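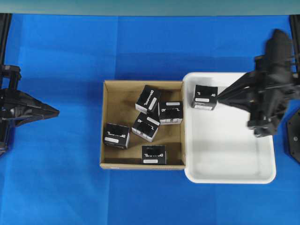

Ticket n° 549 – ouvert par Kathleen Costello, le 5 novembre 2025
Projet : Hakard | Catégorie : démo / portes ouvertes | État : en attente du fournisseur

Bonjour à tous,

Je reprends tout depuis le début parce que mes messages d'hier soir étaient un peu décousus (j'écrivais depuis le parking, désolée !). Donc, la démo des portes ouvertes : deux bras, le carton d'un côté, le bac blanc juste à côté, et les petits cubes noirs à transférer avec le bras droit. Le bras gauche, lui, ne sert pas dans cette séquence, il reste en attente au-dessus de la nappe bleue.

Le problème : le bras droit dépose bien le cube dans le bac, il s'écarte, et puis une fois sur deux il revient dessus comme s'il voulait le reprendre. Devant les visiteurs, ça passait encore, un petit garçon a même trouvé qu'il « vérifiait ». Mais au bout de la troisième fois j'ai dû arrêter le cycle à la main, et les gens de Flerkari qui attendaient leur tour ont commencé à regarder leur téléphone...

Ce que j'ai essayé, dans l'ordre :

Redémarrage du contrôleur Vonex. Aucun changement.

Vitesse réduite. Pareil, en plus lent, donc encore plus gênant.

Délai après ouverture de la pince passé à 776 ms, puis ramené à 200. Avec 776 j'ai eu une belle série sans retour, j'ai crié victoire, et ça a recommencé juste après la pause café.

Bac décollé du carton. Là, beaucoup mieux ! Sauf que la dépose tombe alors trop près du bord et que le cube bascule contre le rebord. J'ai remis le bac contre le carton pour la suite de l'après-midi.

Mon idée, à prendre avec des pincettes : la zone de prise enregistrée en octobre déborde sur le coin du bac. On avait un autre carton à l'époque, plus large, et je ne crois pas que quelqu'un ait refait la zone depuis. Le cube posé en haut à gauche du bac serait donc encore « dans le carton » pour le programme. Ou alors c'est l'ombre du bras, qui tombe bien noire sur la droite du bac, mais ça m'étonnerait, les reprises ont continué quand j'ai éteint le spot.

Ajout de 17 h 20 : Rautiainen a répondu, ils veulent le journal complet et le fichier de zones. Envoyé les deux. Ils demandent aussi la version de la pince, je ne la trouve nulle part dans le menu, si quelqu'un sait où elle se cache je suis preneuse.

Ajout de 18 h 05 : zone redessinée à la main sur le contour du nouveau carton, version 6 du fichier, rangée dans le dossier partagé du projet. Pas encore testée, la salle fermait. Merci de ne pas toucher à la nappe ni au carton d'ici là, j'ai tout repéré au ruban adhésif sous le tissu et je n'ai aucune envie de recommencer !

Je relance un cycle complet demain matin avant l'arrivée du premier groupe et je mets le résultat ici.

Kathleen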